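Enregistrer des démonstrations pour le bras Lusska
Procédure interne, atelier Ballura 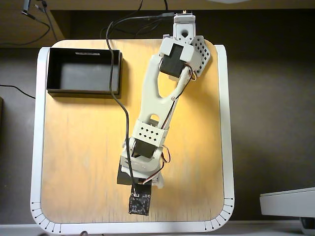 Chaque démonstration compte huit secondes au maximum et porte sur une seule consigne. Avant l'enregistrement, l'opérateur lance la session Hedance et vérifie que les servomoteurs répondent. La boîte noire ouverte se place en haut à gauche du plateau, vide - le câble noir passe à côté, sans tension.

Rejeter tout essai interrompu. Le jeu actuel comprend 642 essais validés ; l'entraînement débute à 888. Les fichiers sont transmis à Mutua Mutiso avant 18 h.

Ce site utilise des cookies. Accepter | Refuser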